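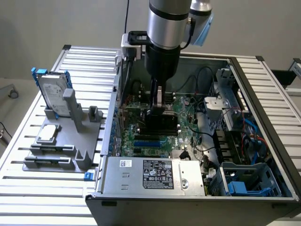
Arm over the motherboard, with the parts tray set up on the left.

Good habits for a robot disassembly cell

Lautaro Cáceres, Jostham workshop notes
Saturday, January 30, 2021

Taking an old desktop computer apart with a robot arm is one of the most enjoyable jobs you can set up on a bench, and it teaches you more about careful working than any tidy pick-and-place demo! These are the house rules we use at Jostham. They sit on top of your risk assessment and the arm maker's manual, and they don't replace either of them.

Before any power goes on

Unplug the computer from the mains and take the lead right out of the room (a lead left on the bench will get plugged in sooner or later). Hold the power button in for a few seconds, then leave the machine for 30 minutes. Never open the power supply itself. It stays in the case as one sealed lump and goes off for recycling that way.

Lay the tower on its side with the panel off and the board facing up. Push it by hand from each side. If it slides at all, clamp it, and check that no clamp stands in the path of the wrist.

Give every part a home

I love this bit. A printed tray with a shaped slot for each part makes the whole job calmer: the hard drive stands up in one place, the processor lies flat in its own square recess, the long thin parts get long thin holders. Bolt the tray to the table rails, then teach its position once and write it on the sheet. If somebody moves it, even by a hair, teach it again.

Processors go in by the edges. Don't let the fingers or your own touch the contacts, and wear an earthed wrist strap whenever you reach in.

Cables

Tie the sensor cable back so it can follow the wrist through its full turn without snagging. Then do the same check on the computer's own cables, which love to loop up over the board just where you want to go down. Tuck them or unplug them first.

Speed and force

First run of any new program: 16 mm per second, one person holding the stop button, no one else inside the tape. Once it has gone through cleanly you may go up to 100, and we don't go past that inside a case. Stay at 300 mm above the table for sideways moves, or higher if your case is a tall one, and come straight down.

Set the force limit low and raise it in small steps. A heat sink that won't lift has usually still got a clip on, so stop and look before you ask for more pull.

Hands in, arm off

Press the stop before you reach into the case, every time, even for a dropped screw. Pausing the program doesn't count.

Write down each stop and what caused it. Our Honden log sheet has three columns: time, step, what happened. We read it through together each September and it's great fun spotting which step has finally behaved itself.

Next page: teaching the tray positions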